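The Gooseberry Jars

Siwan Gwilliam had picked the gooseberries too early and she knew it. They were hard as marbles and so sour that Faizal Liem spat his into the sink.

"They need another week," he said.

"I don't have a week. The dinner is Thursday."

The dinner was at the Rutkowska, which had forty seats and one good oven. Siwan had cooked there for three years. The owner wanted mackerel on the menu, and Siwan had told him, without thinking much about it, that she would serve it with gooseberry sauce the way her aunt in Skeltlow used to make it. He had printed the menus that same afternoon.

She put the berries in the wide pan with a splash of water and turned the heat low. Faizal topped and tailed the rest at the counter with a pair of scissors. He did it slowly. He was the pastry cook and did everything slowly, and his tarts never leaked.

"How much sugar did your aunt use?" he asked.

"Not much. She said you should still make a face when you eat it."

"People don't pay to make a face."

"With the mackerel you don't. The oil in the fish takes care of it."

The first batch broke down into a thin green soup. Siwan tasted it, added butter, tasted it again and poured it down the drain. The second batch she cooked with a piece of ginger, and that was worse, because then it tasted like something from a different restaurant. She wrote "no ginger" on the back of an order slip and stuck it to the shelf.

At four the delivery came from Sernomlow. The driver carried in the onions, the flour and a case of lemons nobody had ordered. Siwan signed for the lemons anyway. Then she called her aunt.

The phone rang a long time. Her aunt was eighty-one and kept it in the hall, on the chair with the coats.

"Gooseberry sauce," her aunt said. "For how many?"

"Forty."

"I never made it for forty. I made it for six."

"I know. What did you put in it?"

"Gooseberries."

"What else?"

There was a noise like a drawer being opened. "I've got it written down somewhere. Your uncle wrote it down. He wrote everything in grams, you know, after he got that scale. He wrote 2000 grams for the big pan. That was the jam, though. The sauce was a handful of this and that."

"A handful of what?"

"Sorrel," her aunt said. "From by the back step. Didn't you know that? You used to pick it for me."

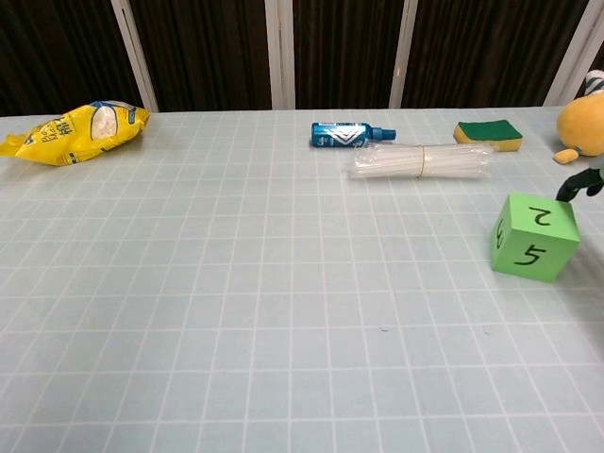
Siwan stood with the phone against her ear. She remembered the back step, and she remembered pulling leaves and being told to leave the small ones. She had thought they were for the rabbit.

"When did it go in?" she asked.

"At the end. Off the heat. If you cook it, it goes brown and you might as well not bother. And you're using butter, I hope."

"I'm using butter."

"Well, then," said her aunt, and asked about the weather.

There was no sorrel in the walk-in. There was spinach, which was no use, and a bag of arugula that belonged to the lunch menu. Faizal tried the shop on the corner and came back with a pot of basil and an apology. It was already half past five, and the market had closed at noon.

"The Wedaveo has it," he said. "They put it on the salmon."

"I'm not calling the Wedaveo."

"Why not?"

She had worked there for 19 days once and had left in the middle of a Saturday service. She didn't explain this to Faizal, who probably knew. He dried his hands, took off his apron and went out the back door. She heard his bike chain rattle down the alley.

While he was gone she started the third batch. She used less water this time, just enough to wet the bottom of the pan, and put the lid on until the berries began to split. She pressed half of them through the sieve and left the other half whole. She added sugar one spoon at a time and stopped before she wanted to. It was a better color than the others, a dull yellow-green, and it held its shape when she dragged a spoon through it.

Faizal came back with a paper bag, damp at the bottom.

"They said hello," he said.

"Who did?"

"All of them."

She washed the sorrel and rolled the leaves up and cut them thin. She took the pan off the burner, beat in the cold butter and stirred the leaves through. Then she fried one mackerel fillet, skin down, pressing it flat with her fingers until it stopped curling. She put it on a plate with a spoonful of the sauce and two forks.

They ate standing up. Faizal made a face on the first bite and took a second.

"More salt," he said.

She added salt. They finished the fillet and he wiped the plate with the end of a roll.

"Do I need to go back there tomorrow for more?" he asked.

Siwan looked at what was left in the bag. It would do for tonight's batch and no further.

"No," she said, and untied her apron. "I'll go."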